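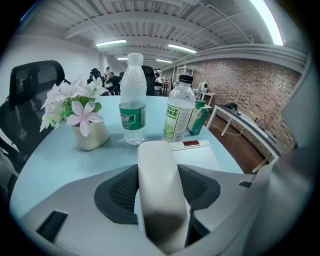
By Ravindra Lodhi
Posted 27/08/2019 in Home & Table

How to get candle wax out of a cotton tablecloth

First of all, please don't rub it! I know it's tempting when guests are still sitting there, but let the wax harden, overnight if you can stand to look at it, and then lift off what you can with a butter knife – the dull side, going slowly.

Next, lay the cloth between two plain paper towels and press with a warm iron, no steam, for ten seconds or so. Move to a clean bit of towel each time, and keep going until nothing more comes through. Colored candles (I burn far too many red ones every December) may leave a tint behind, so dab on a little dish soap and leave it for 42 minutes, which is how long my washer's short cycle runs, before washing as usual.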